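Oct 29, 2021
Notebook p. 574 - home medicine box, Drullham layout

Picking this up where I left it before lunch, mostly so Lensa can read it before she redraws the divider sheet. I still owe her the notes on cartons vs. blister packs, sorry Lensa, they're coming!

So, the big question today was what to do with things that come in their own box. Loose blister packs take up almost no room, and I was all for pulling everything out of its carton and filing the strips upright like index cards (I even cut 4 little cardboard tabs for it). Then Mojtaba asked where the leaflet goes. And the dosage lines. And the pharmacy sticker, if there is one. Fair. I went off the index card idea pretty fast after that. Strips all look alike once you've popped a few, and the printing on the back of the foil is the first thing to get torn.

New rule, in pencil until somebody talks me out of it: capsules and tablets stay in their carton, carton stays flat, name side up. The diclofenac is what I tried it with. It has a white band with the name in big letters and then that bright blue panel full of small print, so even half buried you can tell what it is by the blue.

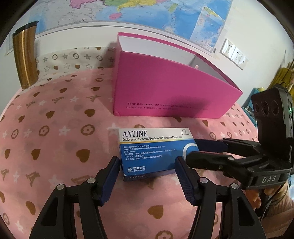
Diclofenac sodium sustained release capsules, name side up on the bed cover. Pink box open behind.

I did the sorting on the bed, by the way, and I'd do it that way again. The bench is too hard and things roll off it, and the tubes are the worst for that. On a bed cover everything stays where you drop it. The drawback is that small stuff slides into the folds, so smooth the cover out first. I lost a cap for a good 15 minutes on an earlier try and it was under my own knee.

About the outer box. I know the plan was the Poniveo tray with the clear lid, and I still like the lid, but the tray is shallow and a tube can't stand up in it. Plain cardboard box with proper walls is nicer to use. White inside helps more than I expected - you can read the cartons without tipping everything toward the lamp. And hot pink outside means you find it in the closet! Valcárcel thinks it's too loud for the set. I think a medicine box ought to be a little loud.

What goes where, as of this afternoon:
Flat cartons along the back and sides, printing facing you.
Slim tubes upright in a back corner, cap up.
Soft tubes (aloe and so on) lying down across the front, where you can grab them without moving anything else.
Small boxes fill whatever's left.

I like the aloe at the front because it's the thing people reach for in a hurry with one hand. The argument against is that it ends up sitting in front of the real medicine and you have to lift it out to read what's behind. Mojtaba wants skin things in a separate pouch altogether. I'm not sold, a pouch inside a box is how stuff gets forgotten, but I said I'd try it for a week.

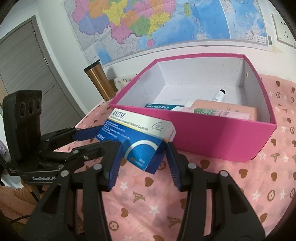

Should the paper leaflet stay in the carton if it makes it hard to close?
Keep it in there. Refold it along its own creases and slide it in flat against the back panel first, then put the strips in front of it.

Other bits while I remember:

The Skorkilov labels don't like shiny cartons. Corners were lifting the same day. Matte board is fine. If we want a "opened on" label it either goes on the end flap, pressed down hard, or we go back to a plain marker. I'd go with the marker. Don't cover the dosage lines or the date with anything, ever, I had to peel one off this morning and it took some of the ink along.

End flaps matter more than I gave them credit for. If a carton has its name on the flap as well as the front, you can stand it on edge when the box gets full and still read it. So the flat rule could bend a little for those. Lensa, could the divider sheet have one narrow slot for standing cartons? 5 cm would do it.

Also need to decide what happens to duplicates. My vote is older one in front, newer one behind, and we check the whole box over in January when everyone's got a cold anyway. Mojtaba says twice a year. Fine by me if he's the one doing it.

Pouch trial starts tomorrow. Bring rubber bands.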